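We visited the Hiebert bead works in March. The tour starts at 9:30 in the old dye shed, and the fee covers tea and a bag of seconds. Parking is across the road at the Flolo garden center, which lets visitors use the back rows.

The first stop was the wood store. Blanks come in as square sticks and sit on racks until they are dry enough to turn. There were 188 racks in March, each with a chalk mark for the species and the month it went up. Our guide said the slow part of the business is waiting.

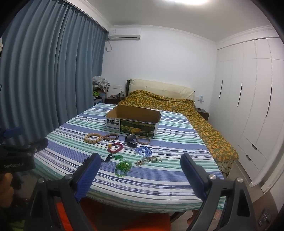

Kikari Bead and Jewelry Club, Visits Section

The turning room is loud, and ear plugs are handed out at the door. A lathe cuts round beads from one end of the stick, and the barrel shapes are done on an older machine in the corner that needs a person standing at it. Output on the older machine is 413 beads a shift. From there the beads go into tumblers with wax and walnut shell and stay overnight.

Drilling was the part most of us had come for. The bit goes in from both sides and meets in the middle, which keeps the hole from splitting out. Several members asked about doing this at home with a small drill press. The answer was yes, with a clamp and a sharp bit.

Stringing is still done by hand. The stretch cord comes from Rolus in spools of 100 yards, and every knot gets a drop of glue and a tug.
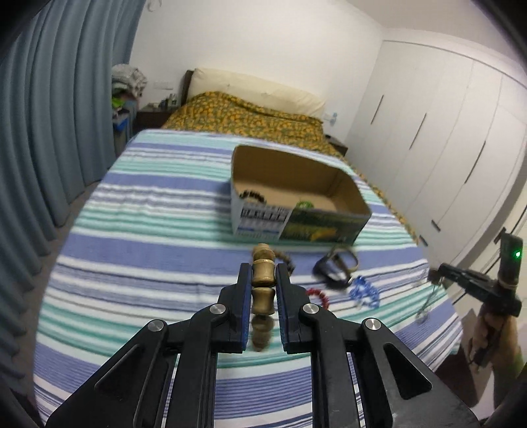

Rolus cord is fine for light beads, Hiebert's stringers told us, but for heavy wood they double it and replace it once a year if the bracelet is worn daily.

The shop closes at 4. Seconds are sold by weight from bins near the register, and the dark beads go first. Bring cash, as the card reader was down when we were there.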